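売り場づくり雑談板 > 什器・レイアウト
スレッド:野菜の陳列台の横に丸テーブルって変ですか?

投稿者:raluca_ilie
はじめまして、Raluca Ilieです。Lulluvisっていう小さい食料品店をやってます。2020年8月に今の場所に移ってきて、ようやく棚まわりが落ち着いてきたところなんですが、野菜コーナーの横をどうするかでずっと迷ってます。

今は、前の店で使ってた丸テーブルを壁に寄せて、お客さんがカゴをちょっと置ける場所にしてます。わたしは気に入ってるんですけど、うちで一緒にやってるRaeleneには「八百屋なのか喫茶店なのかわからない」と言われました(笑)
みなさんならどうします? 写真つけます。
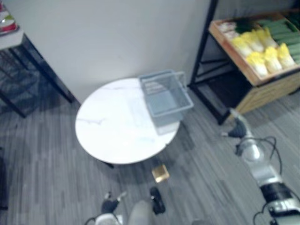
台の高さと角度は、実は引っ越しの前からかなり悩んだところです。前の店では箱を全部平らに並べていて、奥の野菜がさっぱり動かなかったので、今度は上の段だけ手前に傾けました。白菜も葉先をそろえて斜めに寝かせてます。立てたほうがいいのかなあとも思うんですが、寝かせると黄色い葉のちりちりしたところがよく見えて好きなんですよね。カゴは水色の透けるやつで、天板が白い大理石柄なので色は合ってると思うんですけど、丸いから角がどうしてもはみ出します。そこだけちょっと気になってます。

投稿者:rhys_h
いいじゃないですか。明るくて。
ただ丸テーブルを壁につけるのはもったいない派です。両脇に三角のすき間ができるでしょ。あそこ、ほこりがたまるんですよ……。うちも以前丸を使ってて、掃除のたびに動かすのが嫌になってやめました。
四角い細長いのにしたら、カゴもはみ出さないし台とぴったり並びますよ。

投稿者:shayne_t
rhys_hさんに反対。角があるとすれ違うときに腰をぶつけます。うちは通路が93cmしかなくて、四角い机の角で何回あざを作ったことか。丸は偉い。
それより白菜、わたしは断然立てる派です。寝かせると下になった葉がつぶれませんか? 根元を下にして立てておくと、夕方までしゃんとしてる気がする。

投稿者:raluca_ilie
お返事うれしいです!
すき間のほこり、心当たりがありすぎます……。床がグレーの筋が入ったタイルカーペットなので、ゴミが落ちても意外と目立たないんですよ。楽なような、怖いような。
白菜は、立てると箱の縁から頭が出すぎてしまって、後ろの長い緑の野菜が隠れちゃうんです。段が深い箱なら立てられるのかな。

投稿者:rangi_trev
横から失礼。白菜の話だけ。
丸のままなら立てる、すぐ売れるなら寝かせてOK、でいいと思う。1日で入れ替わるなら葉がつぶれるほど置かないでしょ。うちの店は3月まで寝かせて並べて、暖かくなったら立てるように変えてます。理由は聞かないで、先代のやり方なので(笑)
あと傾斜の箱は、手前に滑り止めの布を敷くと並べ直す手間が減るよ。

投稿者:rhys_h
shayne_tさん
93cmで四角は確かにきついですね。でも奥行きの浅いやつなら全然いけますよ。カゴを置くだけなら天板は細くていいんです。Goodwinの細長い作業台を使ってますが、2,085円で中古を拾ってきて、もう何年もそのまま。木の天板なんで、カゴを置いたときの音も静かです。

投稿者:shayne_t
安っ! それはずるい。
でも木は水じみができるでしょう。濡れたほうれん草とか置かれたら輪っかになりますよ。Ralucaさんの白い天板なら拭けば終わりじゃないですか。わたしはやっぱり今のままに一票。

投稿者:raluca_ilie
じつは、細長い木のテーブルもうちにあるんです。そっちは天板が明るい色で、木目もうっすらで、けっこうかわいい。陳列台も黒い枠に木の箱なので、並べるなら同じ組み合わせのこっちなのかな、と写真を見ながら思い始めました。見えにくいかもですが置いておきます。
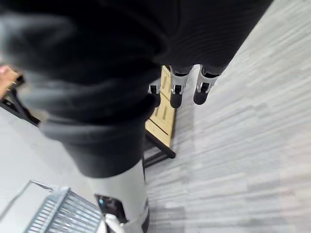

木の天板のテーブル。脚まわりは黒い金属フレームです。

水じみのことは考えてなかった! オイルか何か塗ればましになりますか? 前にCurkemexのワックスを552円で買って、開けないまま引き出しに入ってるんですが、あれでいいのかしら。

投稿者:rhys_h
おお、あるんじゃないですか! それでいきましょうよ。黒い脚と黒い枠でそろうし、木箱とも合う。
ワックスは商品を見ないと何とも言えないけど、食べ物のそばで使うなら成分の表示は読んだほうがいいです。わたしは何も塗らずに、薄い布を一枚敷いて済ませてます。

投稿者:rangi_trev
布に賛成。塗ると匂いがしばらく残るのがあるから、野菜の隣は気をつけて。
ちなみに丸テーブルのほうはレジの近くに持っていけば? お客さんが袋に詰める台にちょうどいいと思う。

投稿者:shayne_t
うーん、写真で見ると確かに木のほうもいい感じで悔しい。
ただひとつだけ。そのテーブル、お客さんの手の高さに合ってます? カゴ置き場って、低いとかがむし、高いと持ち上げるしで、見た目よりそっちのほうが大事だと思うんですよね。うちはLakerの台が高すぎて、結局みんな床にカゴを置いてます。台の意味とは。

投稿者:raluca_ilie
床に置かれるの、わかります(笑) 高さはちゃんと測ってなかったです。

Raeleneに見せたら「だから最初から木のほうって言ったじゃない」だそうです。言ってたかなあ……。
とりあえず木のほうを陳列台の隣に置いてみて、丸はrangi_trevさん案で袋詰め用にしてみます。白菜は寝かせたままで、滑り止めの布だけ足します。shayne_tさんごめんなさい!

投稿者:shayne_t
許しません(うそです)。並べ替えたらまた写真見せてくださいね。水じみができたらそれも。

投稿者:rhys_h
滑り止めの布、目の粗いほうがごみが下に落ちて洗いやすいですよ。陳列布の話は前スレの851番あたりから何人か書いてるので、買う前に読んでみてください。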